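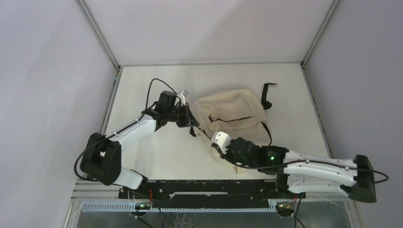
Chapter 6
The Second Name on the Ballot

On a Sunday evening in December, Birthe Overgaard was asked to run for deputy governor of Anatska. She had until nine the next morning to decide. The man asking, Pieter Baert, had met her twice, and on one of those occasions he had called her Brigitte.

She said yes. Most people do. Running mates have been complaining about the job for as long as there has been one, and the supply of them has never run short.

Anatska is a useful place to begin because its rules are so plain. The governor and deputy governor are elected on a single ticket. A voter who likes one and can't stand the other has to take both or neither, much as with a married couple at a dinner party. The deputy has two duties under the provincial charter: to preside over the opening of the assembly, and to take over if the governor dies, resigns or is removed. The charter is silent on what the deputy should do with the other 47 weeks or so of the working year.

Why, then, did Baert's party spend most of the fall arguing over who it should be?

Part of the answer is geography. Baert came from Estard, the port city, and his support thinned out quickly once you left it. Overgaard had been mayor of Skivov, a farm town a long drive inland, where she had won her last race by 27 votes and governed as if it had been 2,000. Party managers call this kind of choice "balancing the ticket." The phrase suggests a set of scales and a steady hand. The minutes of the meetings suggest a good deal of shouting.

Another part is faction. Evelien Declercq had finished second to Baert in the primary, and her supporters felt the spot was hers by right. Baert's people felt that a person who has spent the spring calling you a weathervane might be happier elsewhere. Overgaard had backed neither of them, and by December this had become her strongest qualification.

The last part is harder to measure. A running mate is the first big decision a candidate makes in public, and reporters treat it as a sample of the decisions to come. Whether voters do the same is a question we will return to in the second half of the chapter, where the evidence is thinner than campaign consultants would like.

6.1 What the Job Is For

Geert Dierckx, who held the deputy's office for two terms, kept a diary. The entry for his first full day reads: "Arrived at eight. Desk has been delivered. Left at four." Later entries are longer, mainly because he took up birdwatching.

Dierckx was unlucky in his governor, who stayed healthy. Luuk Timmermans, his successor, was sworn in as governor after almost a year as deputy, and had to ask a clerk where the budget was kept. Between these two cases lies the basic problem of the office: it must be filled by someone able to govern, who may never be given anything to do.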